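Cleaning Jewelry at Home: Which Tips Hold Up

Every few months somebody passes along a new way to clean a ring with something out of the refrigerator. I keep a bench at the back of a small repair shop in Bement, and I see what comes in afterward. Some of these tips are fine. A good many are harmless and useless, and a few of them cost people money.

Start with what is on the ring

Most of what makes a ring look dull is hand lotion, soap and skin oil. It collects under the stone, where you can't see it, and the stone goes gray. You don't need chemistry for this. Warm water, a few drops of plain dish soap and a soft toothbrush will do it. Soak for 20 minutes, brush from behind, rinse in a bowl and never over an open drain. Dry with a cloth that doesn't shed.

If the ring still looks dull after that, do it again before you buy anything.

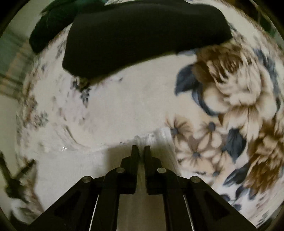
Toothpaste

No. I don't care what your aunt did. Toothpaste has grit in it, and gold is soft. You get a bright surface for a day and a haze of fine scratches for good. On silver plate it's worse, and I've seen a plated bracelet go down to the yellow metal in one sitting.

Baking soda and foil

This one works on plain sterling silver, which surprised me when I first tried it. Line a bowl with foil, shiny side whichever way you like (people argue about this and it makes no difference), add a spoonful of baking soda, pour on hot water and lay the silver so it touches the foil. The tarnish comes off and the water smells of eggs.

What the tip sheets leave out is that it also strips the dark finish that was put into engraved or patterned pieces on purpose. A customer brought me a Hourani brooch that had been through the foil bath, and all the shading in the leaves was gone. I could put some of it back. It didn't look the same, and she paid for an hour of my time to have it not look the same. Keep anything with stones or glue out of the bowl too.

Vodka, cola, ketchup

Vodka will cut grease on a hard stone. So will dish soap, for less. Cola and ketchup are weak acids with sugar in them, and then you have to wash off the sugar.

Ultrasonic machines

Fouad Kanaan, who sets stones for me, thinks the small home machines should come with a warning the size of a dinner plate. I'm a little softer on them. They clean well. They also shake, and if a prong is already worn the stone can end up at the bottom of the tank. Check first: hold the ring by your ear and tap it. If it rattles, leave it alone and take it to somebody.

Never put in pearls, opal, turquoise, emerald or anything you can't name. I tested a Haser unit that promised a full clean in 10 minutes. It did a decent job on a plain band. So did the toothbrush.

Untangling a fine chain

Lay it on a flat, hard surface with good light. A drop of baby oil on the knot helps, and cornstarch helps too, though it's messy and I don't see the advantage. Work with two sewing pins and pull outward from the middle of the knot.

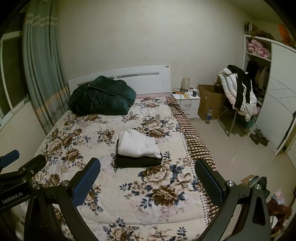
Don't pull from the ends, however close it looks to coming free. Most of the broken chains I mend were broken that way, a link or two from the clasp. If you've been at it for half an hour, put it down until the morning. Wash the oil off with soap and water when you're done, or the chain will pick up every bit of lint in your sweater.

Storage

Anti-tarnish strips do slow things down, but not for as long as the packet says. I write the month on mine and swap them every October. A zip bag with the air pressed out does nearly as well for silver. Pearls shouldn't go in plastic; give them a soft pouch.

Clear nail polish on the inside of a cheap ring will stop the green finger until it chips. Then you have a green finger with flakes on it. Put on a fresh coat or let the ring go.

When to stop

Loose stones, bent prongs, a clasp that needs a second try: none of these is a cleaning problem. Most shops will look at a prong for nothing, and if yours wants money just to look, try another one.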